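Home Care Basics, Orkley Evening Classes
Handout 6: Dusting Open Shelves
Last updated August 28, 2018
By the course office

Welcome back, everyone! Dusting sounds like the one job we all know already, but so many of you asked about open shelving last time (the kind with a metal frame and wooden boards) that it gets a whole evening to itself.

We start at the top and work down. Dust falls, and if you do the bottom first you will be doing it again, which is no fun at all. Remember too that when a shelf has no bottom board, the surface it stands on counts as a level of its own, and little things collect there just as they do higher up.

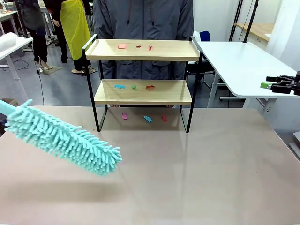
Small pieces need a decision before you start. Either lift them off, level by level, and set them down in the same order, or gather them in a bowl and put them back at the end. I like the first way, though it is slower, and my own shelves at home have far too much on them!

Now, the duster. A microfiber head with thick, soft chenille fingers is a lovely thing for frames and rods, as the strands reach around both sides. Use it dry, with a light hand, and turn it as you go so that you aren't always working with the same side.

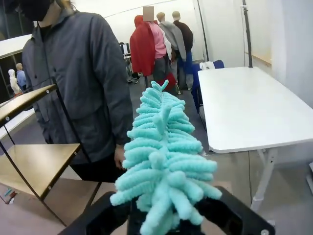

Uprights come after the boards, and then the corners where the two meet. Take your time there. Shake the duster outdoors when you finish, and check its label before washing.

For September: please bring a dry cloth and read the Stenell handout on wood care.

Shares: 44 | Comments: 6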